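We use cookies to keep this site running. By continuing to browse you accept our cookie policy. Accept | Manage settings

Artificial flowers

By Fiona Laing
December 14, 2023

Artificial flowers are copies of real blooms and leaves, made for decoration, and I have way too many of them. The name covers everything from a single rose on a wire stem to a fake hedge, and most people (me included) throw fake succulents in there too, even though there isn't a petal on them.

Materials

People have made them out of silk, paper, wax, feathers, glass and even shells. You'll still hear "silk flowers" all the time, but most of what's sold under that name these days is polyester, with plastic for the stems. Succulents are usually molded from soft plastic or foam, and I think they're the easiest fakes to get away with, because the real ones look kind of rubbery to begin with!

Bouquets and single stems

A bunch sold ready-made is called a bush or a pick, depending on the size. Single stems cost more but you can bend each one the way you like. My friend Catriona Chisholm runs a little shop in Hellham called Juten, and she stocks 200 or so kinds of stem, with yellow always the first color to sell out in December. I'd have guessed red.

Containers

Since there's no water involved, you can stand them in pretty much anything: a basket, a boot, a paper gift bag. Gift bags are my favorite. They're cheap, they come in nice prints, and if you crumple up some wrapping paper and stuff it down inside, the stems stay up. Dark paper looks great with yellow blooms and green leaves, and a white bag keeps the whole thing from getting too heavy.
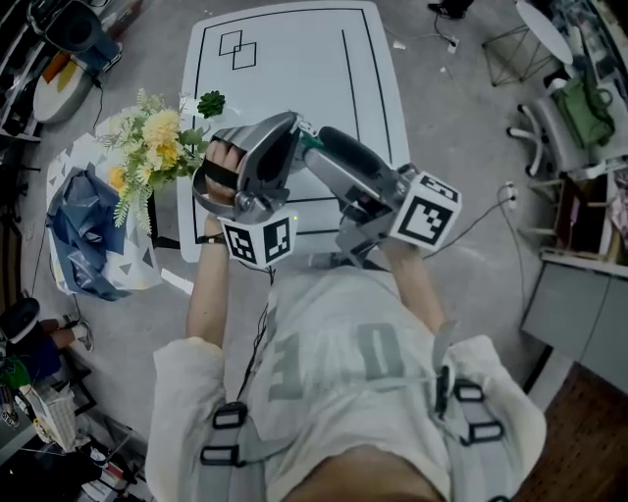
The one thing to watch with a bag is tipping. A tall bouquet is top-heavy, so I put a flat stone in the bottom before the paper goes in. Small pieces like a fake succulent don't need any of that and can sit right on a tabletop.

Care

Dust is the big enemy. A soft paintbrush or a hair dryer on cool does it for fabric petals, and plastic leaves can be wiped with a damp cloth. Keep them out of strong sun, which fades the yellows first in my house.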